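Ticket: Greifer links verliert Folienpäckchen, Vergleich Fingerbeläge
Projekt: Bamanell, Zelle mit zwei Armen
Gemeldet von: Ekua Laryea
Bearbeitung: Elibariki Sang
Priorität: mittel
Status: in Arbeit

Fehlerbild (Laryea)

Linker Greifer nimmt kleine Klarsichtpäckchen auf, hebt sie an und verliert sie beim Schwenk zur Ablage. Tritt nur bei Folie auf. Stoffteile und feste Gebinde laufen mit denselben Parametern durch. Die Steuerung meldet keinen Fehler, der Status bleibt auf "Objekt gegriffen", bis die Ablageposition erreicht ist. Danach öffnet der Greifer regulär, obwohl nichts mehr drin ist.

Aufgefallen am Donnerstag nach dem Wechsel der Fingerbeläge links von Kunow auf Floteck. Rechts sind weiterhin die Kunow-Beläge montiert. Ob der Wechsel die Ursache ist, weiß ich nicht, am selben Tag wurde auch die Steuerung aktualisiert.

Bitte klären, ob wir die Floteck-Beläge für die Folienreihe freigeben können.

Rückfrage (Sang)

1. Welche Griffkraft ist im Profil hinterlegt?
2. Wurde der Greifer nach dem Belagwechsel neu referenziert?
3. Winkel der Fingerebene zur Tischplatte beim Zugriff?

Antwort (Laryea)

Zu 1: Profil "weich", unverändert übernommen.
Zu 2: Nein. Die Anleitung verlangt das nur beim Tausch der kompletten Finger.
Zu 3: 90 Grad, wie rechts.

Prüfung 1: Referenzierung (Sang)

Greifer links ohne Last geschlossen, Position ausgelesen. Die Steuerung zeigt einen Restspalt, obwohl die Beläge aneinander liegen. Die Floteck-Beläge sind dicker als die von Kunow, der Nullpunkt stimmt also nicht mehr. Bei dünnen Objekten hält die Steuerung den Restspalt für das Objekt. Das erklärt den falschen Status "Objekt gegriffen", den Verlust selbst noch nicht.

Neu referenziert, Wert gespeichert, Steuerung neu gestartet. Restspalt danach null.

Prüfung 2: Griffkraft

Testreihe mit Päckchen, Profil "weich", 126 Zugriffe, Beläge Floteck, neu referenziert. Der Status wird jetzt richtig gemeldet: Geht das Päckchen verloren, kommt die Meldung noch während der Bewegung. Verloren wird aber weiterhin, vorwiegend in der zweiten Hälfte des Schwenks. Die Folie rutscht am Belag nach unten weg, die Finger bleiben dabei geschlossen.

Profil "mittel": weniger Verluste, dafür wird der Inhalt gequetscht. Für die Folienreihe nicht zulässig.

Prüfung 3: Seitentausch

Um Arm und Belag zu trennen, Beläge über Kreuz montiert, also Floteck rechts und Kunow links. Beide Seiten neu referenziert. Der Fehler wandert mit dem Belag nach rechts, links läuft mit Kunow sauber. Arm, Verkabelung und Steuerungsstand damit als Ursache ausgeschlossen. Anschließend auf den Ausgangszustand zurückgebaut.

Prüfung 4: Neigung

Zugriff mit gekippter Fingerebene anstelle der 90 Grad. Das Päckchen liegt mit mehr Fläche am Belag an, Verluste gehen zurück. Problem: In gekippter Stellung kommt der Finger dem Beutel im Vordergrund sehr nahe. Der Beutel gibt nach und verändert seine Form, im Kollisionsmodell steht er aber als fester Quader. Okoth-Planer bricht deshalb gelegentlich mit "kein Pfad" ab. Gesondertes Ticket angelegt.

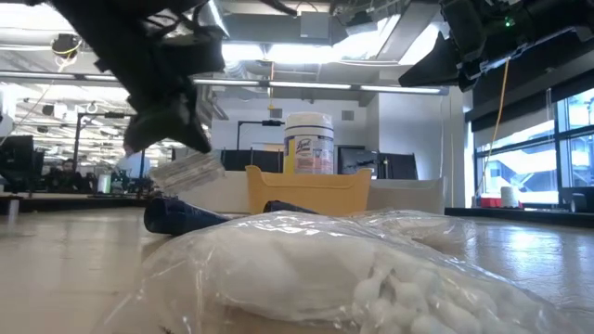

Abb. 1: Päckchen frei unter dem Fingerbelag des linken Greifers. Zweiter Greifer oben rechts, grüne Anzeige leuchtet.

Kommentar (Laryea)

Danke. Zwei Anmerkungen. Die feste Kamera ist für die Auswertung gut brauchbar, solange der Beutel vorne liegt. Die Folie spiegelt an der Oberkante das Deckenlicht, die automatische Erkennung sucht dort gern nach Päckchen. Ich maskiere den Bereich, bis wir eine bessere Lösung haben.

Außerdem: Können wir die Floteck-Beläge anrauen? Bei den Kunow-Mustern im März hat das geholfen.

Antwort (Sang)

Anrauen bitte nur an einem Ersatzsatz. Sonst ist der Vergleich mit dem Lieferzustand hinfällig. Ersatzsatz liegt im Schrank, Fach 2.

Zwischenstand

Ursache Statusfehler: fehlende Referenzierung nach Belagwechsel. Behoben. Wartungsanweisung ergänzt, gilt ab jetzt auch für den Tausch einzelner Beläge.
Ursache Verlust: Haftung des Floteck-Belags auf glatter Folie im Profil "weich" zu gering. Offen.
Freigabe Floteck: für Stoffteile und feste Gebinde ja, für Folie nein. Die Folienreihe läuft bis auf Weiteres über den rechten Arm.

Nächster Schritt: Testreihe mit angerautem Ersatzsatz, gleiche Päckchen, Profil "weich", wieder 126 Zugriffe. Zuständig: Laryea.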